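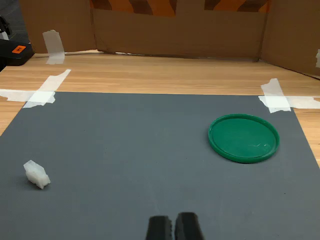
Friday, March 26, 2021

Lid day again. Elżbieta has me down for the lid until the end of the month, and the count on the whiteboard at Pemthorpe stood at 2,305 when I came in. I am supposed to find that cheering.

Bhavana's view is that the number is what matters and the learning will sort itself out. I am less sure. We drive the gripper over, close it, lift, put down, press the pedal, and a file gets saved. Do it again. I asked her what the thing has learned from the February batch and she said it was "much smoother". Smoother at what? It missed the lid 10 times out of 17 when Lauri ran it on Tuesday, and he was being kind about two of the others.

My own suspicion is that it is learning me. I always come at the lid from the left and I always slow down before I close the fingers, as I'm scared of scraping the mat. Lauri goes in like a man picking up a dropped coin. Put us both in the same pile and I can't see what sort of average comes out. I said so at lunch and got told that variety is good. Last month variety was noise.

Flat things are hard, too. Green plastic on a grey mat is easy enough to see, but there is very little rim to get hold of, and half my good ones are luck. Luck gets saved with the rest. I threw out 3 this morning that would have passed and felt better for it, then worried that I'd only thrown out the ugly ones.

Re-taped a corner before starting. Lena wants the cardboard walls higher so that the background stops creeping in, and she may be right, though it'll then work beautifully so long as the whole world has cardboard round it.

Kotix people come next week. Must ask Angeliki whether they want to see it run or only see the count. Bus late, soup for tea.

We use cookies to improve your experience on this site. Accept all | Manage settings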